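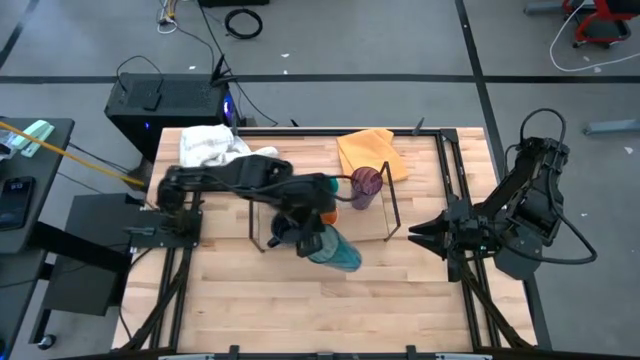

Home | News | Interviews | Contact

Liette Hiebert has recorded 222 runs for Sketar since August, most of them with bottles and cups. Each one teaches the two arms how a person would do the job.

"I move them and the system keeps what I did," she says. "If I fumble, I mark it and carry on."

She throws out fewer than she used to - 11 so far. See-through plastic is the hardest. "Depth goes wrong on it, so I go slower."

A session lasts until five. She would like a second operator. "It's learning my habits and no one else's."

Related
Fraser opens its test hall
Tikus and Hilby share grip data

Comments
Marn: Are the fumbles used at all?
odd_job: 222 sounds low to me.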